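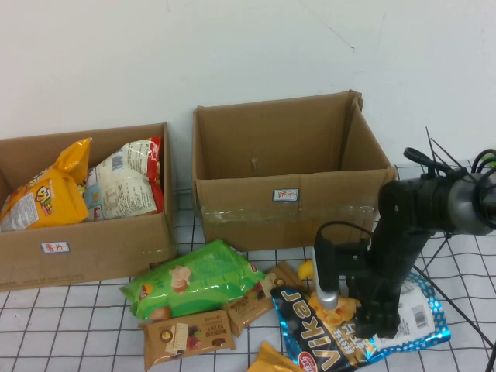

How do you keep a snack shelf in order when many people take from it?
Give every kind of snack its own open box, and write the name of the kind on the front.

This page belongs to the small pantry corner of the Narville shared study house. We are 25 people on two floors, and most of us eat something between meals, especially in the evening. Before we had boxes, everything was lying in one deep drawer. The bars went to the bottom, the chips were crushed under the juice cartons, and somebody always bought a second package of what we already had.

In the picture at the top of the page the sorting is still going on. The two boxes stand against the wall, with chips on the left and biscuits on the right. Both labels are handwritten in red on a white sticker with a blue border: 薯片 is for chips and 饼干 is for biscuits. The chips box has a yellow bag and a white and red bag in it, and the biscuits box is empty. The green bag, the blue foil bag and the two brown bars are on the table in front.

The white table with the black grid is a good place for this work. Small packages are easy to see on it, and there is enough space to put down a whole shopping bag.

More about the boxes

We use plain brown cardboard, because it costs nothing and can be replaced the same day. Most of our boxes came with deliveries from Perar, the wholesale shop near the bridge. They give them away at the back door until 6 p.m., and you only have to ask. Please take boxes that are clean inside and don't smell of soap or fish. We had one that smelled of soap, and the crackers were not nice after that.

The flaps can stay on. If you fold them to the outside, the opening is wide and a hand goes in easily. I tried once to cut them off with a kitchen knife, but the edge became rough and the box lost its shape after a few weeks. A strip of clear tape on the lower part of a box helps if the bottom is tired.

More about the labels

The stickers are the kind used for school notebooks. A pack from Belosari has 100 pieces, and we have used 33 of them until now, counting also the ones for the tea tins and the freezer. Write first and stick after – it is difficult to write nicely on a box which is already standing on a shelf. A thick red marker can be read from the door. With a ballpoint pen you must come close and bend down, and then you could as well look into the box.

Our labels are in Chinese because most people in the house read it faster. For the others there is a list in English on the inside of the cupboard door. If you make a new label, please add the word to the list too.

What goes where

Chips and all other things in big bags with air go to the chips box. Put them standing, with the upper edge to the top, and don't press them. When the box is full, the next bag waits in the cupboard.

Biscuits, crackers and wafers go to the biscuits box. An open package should be closed with a clip before it goes back. The clips hang on the string beside the window.

Single bars are a question we have discussed many times. Some of us count them as biscuits and some say they need their own place. For now they go with the biscuits, at the front, so that they don't disappear under the larger packages. If we get a small third box in September, they will move there.

Candy is not in this system. It stays in the glass jar of the second floor, and the second floor is quite strict about it.

How long it takes

For one shopping bag, the sorting is a short job if you do it at once. Put everything on the table first, look at the dates, and fill the boxes after that. The older packages should stand in front. I like to do it in the morning when the kitchen is quiet, with the radio on a low volume.

Shopping for the shelf

The shared money is 100 per month for snacks only, and it is kept in the Do tin next to the kettle (the old tea tin with the dented lid). Receipts go in the same tin. Before you go to the shop, please look in the boxes and also in the cupboard behind them. Salty things finish first in our house, and plain biscuits stay the longest.

If you want to add your own pictures to this gallery, leave them in the folder on the kitchen computer, with one or two lines of text. Pictures of the tea shelf are especially welcome.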